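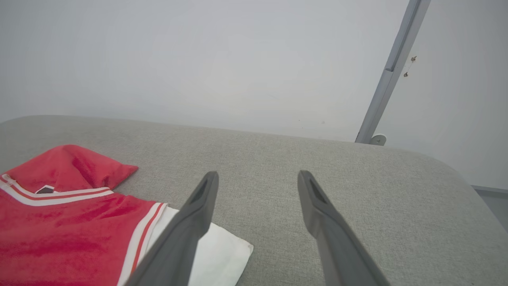 March, 7:40 am

Abrasion work, Prado batch, continued. Tester back up after the belt swap. Ran the reference cloth first and the stroke counter agreed with the hand tally, so I'm treating the drive as good.

Set 2 heads at the standard load. Left head has the piece-dyed twill from Dunleavy, right head the same twill with the Skandano finish. Both cut from the same roll, well inside the selvage, conditioned overnight in the cabinet.

First yarn break:

- untreated: 514 cycles
- finished: 783 cycles

Both far lower than I expected for this weight. Checked the abradant afterward and it was the coarse grade, left on from Latrice's canvas run. Numbers are fine as a comparison between the two heads but can't go in the Prado report. Label on the abradant drawer is wrong as well - coarse and medium are swapped. Fixed with tape for now.

Color change on the finished piece is worse than on the untreated one. Dull ring at the edge of the rubbed area, none in the middle. Could be finish migrating out under the head, could be lint packing against the clamp. Scraped some off and put it in a vial for the microscope.

Pilling: nothing to grade at this point, surface is gone before pills form. Repeat on medium and stop every 40 cycles to look.

Wash fastness strips are still in the rack. Trinity Abernathy wants them read under the daylight tube only, not the window, and wants the gray scale card replaced before anyone grades. The old card has a thumbprint across two of the steps. Haveo order is in for a new one, no ship date.

11:15 am - medium abradant mounted, fresh felts both sides. Left head wobbles slightly with no sample in. Shimmed it, wobble smaller but still there. Swapping the samples between heads halfway through so it averages out.

To do: ask Latrice Benavides whether her canvas results were logged as coarse or medium. If medium, they need a correction note.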